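Open day FAQ, April 23, 2022. Putting answers here so I can stop replying to the same emails. Will fix as I go. - Marlies Aebischer

## Where do I go?

Flurkomska building, side entrance, not the front. Ring for Rerkari. If no answer ring again, the bell is quiet.

## When?

Doors at 10, last group goes in at 16:00 (4 pm for the people who asked). Each group gets 60 minutes. Come ten early, we can't hold a slot.

## Do I need to sign up?

Yes. Use the form. We had 1,212 visits to the sign-up page and far fewer actual sign-ups, so if you looked but didn't hit send, you're not on the list. Check for the confirmation mail. Spam folder too.

## How big are the groups?

16 max. School classes get split. Teachers, please tell us beforehand wich kids want to try things and which just want to watch.

## Can I bring children?

Yes, 6 and up. Strollers stay in the hallway. Dogs no, sorry.

## What will we see?

People doing small handling jobs with hand-held grippers: pick up, put down, pick up again. The motions get recorded and go into training for Ekow, our arm project. Tyyne Kinnunen does the talk at the start, fifteen minutes, then you walk through.

## Will there be a walking robot?

No. Asked a lot. Arms and grippers only.

## Is it a show or real work?

Real work. The recording sessions run as normal while groups come through. So people may not look up or chat. Save questions for Tyyne or whoever is walking you round.

## How does the table work go?

Sit down, a gripper in each hand, work on whatever is on the table. Small objects mostly. One hand holds, the other one goes for the next thing. Slower than you'd think, the first few tries feel clumsy to everybody.

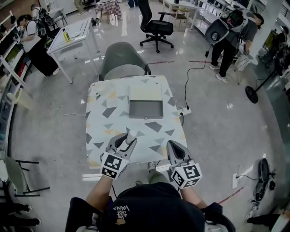 ## Can I try the grippers?

Yes, at the end of the tour, a few minutes each. Take off big rings and bracelets. Long hair tied back please.

## What should I wear on my feet?

Flat closed shoes. There are cables on the floor, watch your step.

## Photos?

Fine in the hallway and during the talk. Ask before you take one of somebody working. No flash.

## What's Noh?

Name of our labeling software. Short demo if theres time, otherwise ask for the handout.

## Food?

Coffee and water in the hallway. Nothing past the doors.

## I missed it. Another one?

Planning one for September, no day picked yet. Mail me and I'll put you on the list.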